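Wardrobe rail keeps dropping out at one end, do I need a new rail or new sockets?

Danai Chrysikopoulos
Posted in Home & Storage, October

Hi all! I moved into a rental with one of those tall narrow white wardrobes (the landlord says it's a Nidell, no paperwork of course) and the hanging rail has come down on me twice now. The first time it was winter coats, so fine, my fault. The second time it was shirts! I've pushed it back in and it feels okay when I lean on it, but I don't trust it. The opening is 34 inches wide and I'd rather not drill new holes if I can help it, I want my deposit back. 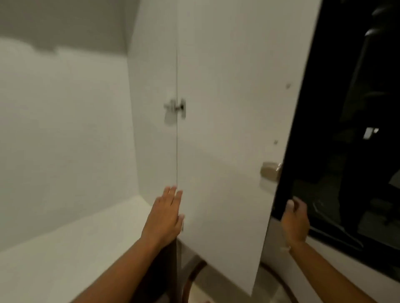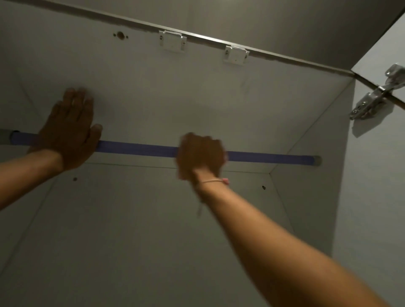

I did find a replacement rail for $87 from Rinenlow, which seems nuts for a tube. Can I get just the end fittings? And does it matter if the rail isn't dead level? Thanks so much!!

Mulugeta Lencho
Don't buy the rail yet. When mine did this the tube was fine and the screws in one socket had chewed out their holes. Take the rail out, wiggle each end fitting with your fingers, and if one moves that's your culprit. Glue and a couple of toothpicks in the old screw holes, let it dry overnight, put the same screws back in. No new holes so your landlord can't complain. And yes, get it level, mine used to creep toward the low side every time I shoved the hangers over. Measure up from the cabinet floor at both ends. Mine was at 1000 mm one side and not the other, drove me crazy until I checked.

Irska237
just get a tension rod, works for me

Tamiru
Tension rod is okay for shirts, I wouldn't hang coats on one. Sockets are sold in pairs at any hardware store, bring the old one with you so you match the tube size. I bought mine by eye and had to go back.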